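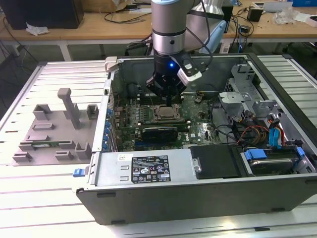 側板を外したデスクトップ機。青い部品は拡張スロットの留め具やドライブの取っ手など。

# 横に寝かせる

父の店を閉めることになって、二月に入ってから週の半分は作業場に通った。店の名はプルスといった。Pullusと看板に書いてあるが、由来は聞いていない。古いパソコンを引き取り、直して売り、直らないものは部品にする。それだけの店で、四十年近く続いた。

棚に残っていた機械は50台ほどあった。父は膝を悪くしていて、もう持ち上げられない。私が台まで運び、横に寝かせ、側板を外す。父は椅子に座って、中を見て、残すか捨てるかを言う。

「電源は」
「ついてる」
「メモリは」
「一枚抜けてる」
「じゃあ部品だ」

一台にかかる時間は10分もない。父は型番を見なくても、たいていのことを覚えていた。どこの事務所から来たか、何が壊れていたか、いくらで引き取ったか。帳面もあった。一行に一台、番号と日付と症状だけが書いてある。最後の番号は3655だった。

三日目に、Dellの一台を開けた。緑の基板の真ん中に、金具で押さえられたプロセッサがあった。下のほうに黒いグラフィックカードが挿さっている。電源の箱には小さな白いシールが貼ってあり、手書きの字があった。父の字かと思って顔を近づけたが、読めなかった。

「これ、何て書いてある」

父は眼鏡を額に上げて、しばらく見ていた。

「母さんの字だ」

母が店を手伝っていたことは知っている。私が小学生の頃は、学校から帰ると母も作業場にいた。伝票を書いて、電話に出ていた。機械に触っていたとは思わなかった。

「電源は母さんが見てたんだ。俺より丁寧だった」

「何て書いてあるの」

「読めん。昔から読めん」

父は帳面をめくった。だいぶ前のほうに、その機械の行があった。引き取り先はグロネンという貿易の会社で、症状の欄には「時々落ちる」とある。その横に、別の字で何か足してあった。シールと同じ癖の字で、こちらは最後の二文字だけ読めた。「良し」と書いてあった。

「直したんだな」と父が言った。

「じゃあ、なんで売れてないの」

「売らなかったんだろう。店で使ってたのかもしれん」

父は覚えていないようだった。私は電源を外すつもりで持っていたドライバーを台に置いた。青い取っ手のついたハードディスクが、まだ入ったままだった。中に何があるかは、つないでみないとわからない。伝票かもしれないし、空かもしれない。

「どうする」と聞いた。

父は膝をさすって、窓のほうを見た。向かいのクリーニング屋が、のぼりをしまっているところだった。

「閉じておけ」

私は側板をはめた。左の端が少し浮くので、手のひらで叩いた。それから立てて、廊下に出した。廊下には、残すものを並べてある。それまでは、父が若い頃に買ったはんだごての箱と、レジの引き出しだけだった。

「次」と父が言った。

次の一台はトヴァルの古い機械で、開けると中に何も入っていなかった。父は、部品だ、と言いかけて、枠だけか、と言い直した。私はそれを鉄の山に積んだ。

引き取り業者は一キロあたりの値段をつける。夕方までに積んだ分は、合わせて400キロに少し足りなかった。父はその数字を帳面の最後のページに書いた。番号の欄は空けたままにしてあった。

戸締まりをして、廊下の一台を車に積んだ。助手席に父が乗り、機械は後ろの席に寝かせた。父が振り返って、ベルトをかけておけと言ったので、かけた。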